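特伦达姆圆压圆模切胶垫（砧辊包覆垫）| 宽幅纸板模切用 | Trendum 替换件目录

产品名称：Trendum 砧辊聚氨酯包覆垫
产品类别：模切机耗材 / 砧辊部件
适用工艺：瓦楞纸板圆压圆模切，软切
供货形式：单片或整套
安装方式：锁扣式，免胶
目录页更新：2022-06-07

产品说明

砧辊包覆垫包在模切机砧辊外圈，给模切刀提供一个可以切入的弹性表面。刀齿穿过纸板后扎进垫子，垫子回弹，把刀口托住。垫面平整时，刀线切得干净，废边容易脱落；垫面磨出沟槽以后，同样的刀模会出现连刀、毛边和压线位置漂移。很多工厂在这个时候先去换刀，换完发现问题还在，再回头查垫子。

Trendum 包覆垫采用浇注聚氨酯，背面带织物底衬，两端为互锁齿形。垫片靠锁扣张紧在砧辊上，不需要胶水，也不需要在辊面上另外打孔。砧辊原有的锁紧槽保持清洁即可直接使用。

本系列由 Jernbridge 负责加工和出货，Trendum 为产品线名称。1978 年以前制造的部分老机型锁紧槽较浅，标准锁扣装不到底，订货时请注明，我们改用矮齿锁扣，价格另报。

选型

订购前请先确认以下各项：

砧辊裸辊直径
砧辊工作面宽度
锁紧槽宽度和深度
现用垫片厚度（新垫状态）
主要生产的纸板楞型
最高生产线速度

直径和槽宽请用卡尺或周长尺实测，不要按机器铭牌推算。设备经过大修的，砧辊有可能重新磨过，裸辊尺寸与出厂图纸不一致。槽深要在操作侧、中间和传动侧各量一次，三处差别较大时，把三个数都写给我们。

如果手头还有旧垫，可以裁一小段带锁扣的端头寄来。旧垫的齿形比照片准确，也比口头描述省时间。寄来的样品不退回。

硬度选择

标准硬度适合大多数单瓦楞和双瓦楞纸板，刀齿入垫阻力适中，回弹快。

偏软规格适合细楞和薄纸板。这类纸板抗压能力差，垫面太硬时刀还没有切透，楞就已经压扁。偏软垫的缺点是磨损快，长单较多的车间要把备件数量算进去。

偏硬规格适合重型双瓦楞、三瓦楞以及含再生浆较多的厚纸板。偏硬垫对刀高误差比较敏感，刀模上如果有高低不平的旧刀，建议先修模，再上偏硬垫。

同一根砧辊上不要混用不同硬度的垫片。不同批次的同硬度垫片可以混用，但新旧程度要接近，否则接缝处会出现台阶。
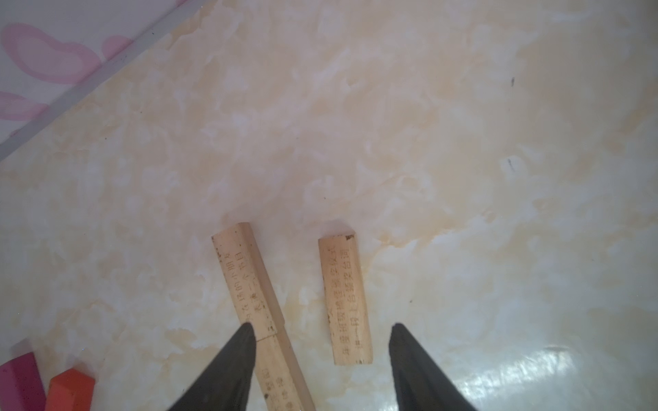

硬度代号印在每片垫的背面底衬上，靠近操作侧一端。印字磨掉以后，可以用邵氏硬度计在垫面未受切部位测量，测量时避开锁扣。库房里存放超过一年的垫片，上机前也建议测一次。

安装步骤

一、停机，切断主电源，挂牌上锁。砧辊用点动方式转到锁紧槽朝向操作者的位置，转到位后再上锁。

二、从一端撬起旧垫锁扣，逐段取下。旧垫如果要继续使用，按取下的顺序编号。

三、清理辊面和锁紧槽。纸粉和碎屑压在垫下会让局部凸起，切出来的刀线在那一段会偏深。槽底的硬块用铜片刮，不要用钢錾。

四、检查辊面有没有锈斑和磕碰。小的毛刺用细油石修平，擦干净。

五、从砧辊中部开始装第一片，再向两侧排。先把母扣压入槽底，将垫片绕辊一周，再把公扣对准压入。

六、用橡胶锤沿锁扣敲实。敲的时候从垫片中间往两边走，最后敲两个角。

七、相邻垫片靠紧，接缝处用手摸应当没有明显高差。

八、复位护罩，低速空转，听有没有拍打声。有拍打声说明某一片锁扣没有到底，停机重新敲实。

新垫装好后，刀辊与砧辊间隙要重新设定。先把间隙放大，再逐步收小，切到刚好断开为止。一上来就沿用旧垫末期的间隙，会把新垫切深，寿命直接缩短。

轮换与修磨

垫片磨损集中在常用纸板宽度之内，两侧往往还很新。按固定次序把中间的垫片换到两边，可以让整套垫片同步磨损。Jernbridge 的服务技师 Idrisa Temba 建议每运转 40 小时轮换一次，窄幅订单集中的车间还可以提前。轮换时顺便把垫片调头安装，切痕不会总落在同一条线上。

带横移机构的机器，砧辊在运转中会左右摆动，磨损相对均匀，轮换间隔可以放宽。但横移机构要确认真的在动作。Temba 去过的车间里，有横移电机断线很久而操作台没有报警的，垫面上的刀沟很深，边上几乎没有刀痕。

整套垫面不平时可以在机修磨。修磨会减小砧辊有效外径，线速度跟着变化，纸板在模切段会被拉或者被推，成品尺寸会有偏差。没有砧辊速度补偿装置的机器，修磨量要控制在设备厂规定的范围内。修磨后重新测量外径，把数值记在机台卡上。

垫片出现下列情况应当更换：

切痕深到底衬，能看见织物
锁扣齿根开裂
垫面成块脱落
修磨后厚度低于允许下限
锁扣敲实以后仍然松动

常见问题

切边起毛，但刀是新的。先查垫面沟槽，再查间隙。如果只在某一段起毛，把那一段的垫片与边上的对调，毛边跟着垫片走，就是垫片的问题；毛边留在原处，查刀模和辊面。

成品长度忽长忽短。多半与垫片外径不一致有关，量每一片的厚度，把相差大的挑出来。也要检查送纸部压纸轮。

垫片运转中甩出。锁紧槽没有清干净，或者公扣只压进一半。甩出过的垫片锁扣已经受损，不要再装回去。

垫面发黏。通常是清洗剂选错。聚氨酯不耐强溶剂，用湿布加中性清洁剂擦拭就够了，不要用洗印版的溶剂。

储存

平放或松卷存放，避光，远离臭氧源和蒸汽管道。库温不要超过 30 摄氏度。不要把刀模、齿轮之类的重物压在垫片上。平放时叠放层数不宜过多，最下面一片的锁扣容易变形。冬季从室外搬进车间的垫片先放一夜再装，冷的聚氨酯发硬，锁扣不好压入。

订货与交期

常用宽度和标准硬度备有现货。偏软、偏硬规格和矮齿锁扣按单生产。非标直径需要开新模，模具费单独列在报价单里，模具由我们保管，重复订货不再收取。

每年 1 月浇注线停产检修，当月只发库存，按单生产的规格顺延到检修结束后。有年初备件计划的客户请提前下单。

配套件可以同单订购：

橡胶锤
锁扣撬棒
锁紧槽刮片
周长尺
Koech 接缝填条（用于工作面宽度不能被垫片宽度整除的砧辊）
Teltudeck 垫片存放架，编号 81，带轮

Koech 填条按实际缺口裁切，切口要直。缺口过窄时不要硬塞填条，改订一片加宽垫片更稳妥。

质保

因材料或浇注缺陷造成的脱层、气泡、锁扣断裂，凭批号更换。正常切削磨损、间隙过小造成的深切、溶剂损坏以及自行裁切过的垫片不在质保范围内。报修时请提供批号、机型、累计运转时间，以及垫片在辊上的位置。

联系

报价与选型：Fulvio Palumbo
安装与现场技术：Idrisa Temba
订单跟踪与发货：Faith Lyimo

来件样品请在包装外注明公司名称和机型，并附上联系人电话。

相关产品

模切刀模用回弹海绵
砧辊速度补偿装置维修包
压线轮聚氨酯套
送纸轮包胶
开槽刀与开槽刀座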